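Deux bras à la maison : la pince droite passe au-dessus du bord de la poêle, vos avis ?
Forum Lallercombe > Ateliers et montages perso > Robotique

wcorrea_atelier
Posté le 4/22/19

Salut tout le monde, je continue mon fil sur le double bras. J'ai enfin une simu qui tourne avec les deux côtés, alors voilà où j'en suis. 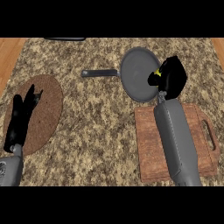

Vue simulée : poêle au fond, dessous-de-plat à gauche, planche à découper à droite.

Le but final, c'est de prendre la poêle et de la poser sur le dessous-de-plat. Bête comme chou sur le papier ! Le bras gauche va bien, il se promène au-dessus du dessous-de-plat et il attend. Le droit, lui, je l'amène près de la poêle par le côté opposé au manche et je ne sais pas trop quoi en faire après. Si je le laisse là, le doigt arrive au-dessus du rebord, et j'ai peur qu'il tape quand je descends. Vous feriez quoi ? Prise par le rebord ou par le manche ?

Côté matos j'ai les servos Flaltus sur les poignets, le reste est imprimé dans mon garage (31 pièces, j'en ai refait la moitié parce que le plastique gondolait).

– Wilmer

genowefa_z
Le manche, sans hésiter. Il part vers la gauche, donc vers ton bras gauche, et tu as juste à le faire remonter un peu. Le rebord d'une poêle c'est mince, c'est incliné, et dès que ça porte mal tout pivote. J'ai passé tout le mois de mars à essayer avec une casserole, j'ai fini avec une belle marque dans le plan de travail et un mari pas content.

othmane.s
Pas d'accord avec genowefa_z. Par le manche tu as tout le poids en porte-à-faux sur le poignet, et les petits Flaltus n'aiment pas ça du tout. Les miens chauffaient au bout de 10 minutes avec une poêle vide. Moi je garderais le bras droit sur le rebord, et le gauche sur le manche en même temps. Il en a deux, autant s'en servir !

genowefa_z
Oui enfin à deux bras il faut que les deux soient synchro, et si l'un a du retard tu tords la prise. Wilmer, tu as quoi comme décalage entre les deux ?

wcorrea_atelier
En simu zéro, forcément. En vrai j'ai mesuré 40 ms la semaine dernière, avec le vieux câble. Je n'ai pas remesuré depuis que j'ai changé la carte Sandu.

othmane.s
40 ms si tu vas doucement ça passe. Moi je baisse la vitesse à 60 % pour tout ce qui se fait à deux bras et je n'y touche plus.

halima_shehu
Question peut-être idiote mais la planche, elle sert à quelque chose ? L'avant-bras droit passe en plein au-dessus. Sur une vraie table, avec un coude un peu bas, tu vas racler le bois à chaque aller-retour. J'ai eu exactement ça avec une boîte à outils, j'ai cherché le bruit pendant deux soirées...

wcorrea_atelier
Pas idiote du tout ! La planche c'est pour l'étape d'après, je veux faire glisser des trucs de la planche vers la poêle. Mais je peux la décaler vers la droite pour l'instant, bonne idée. Et la hauteur du coude, j'avoue, je ne l'avais pas regardée.

obinna_t
Je plussoie halima. Et vérifie l'épaisseur de la planche dans ton modèle de collision. Dans Genelum les objets importés prennent par défaut une boîte englobante, donc la découpe de la poignée est considérée comme pleine. Pas grave maintenant, mais si un jour tu veux l'attraper par là, tu vas t'arracher les cheveux.

wcorrea_atelier
Ahhh c'est pour ça !! J'avais essayé de passer un doigt dedans et le planificateur refusait tout. Merci obinna, tu me sauves mon week-end.

genowefa_z
Et la poêle alors, même combat non ? Si c'est une boîte englobante, ton doigt au-dessus du rebord est peut-être déjà « en contact » pour le logiciel.

obinna_t
Possible, oui. Affiche les volumes de collision, menu Affichage, tout en bas. Si tu vois un gros pavé autour du manche, tu as ta réponse.

othmane.s
Bon, moi je maintiens le rebord + manche, hein. Tiens-nous au courant

wcorrea_atelier
Je regarde les volumes ce soir, je décale la planche et je teste les deux prises. Je remets les courbes des moteurs ici dès que je les ai.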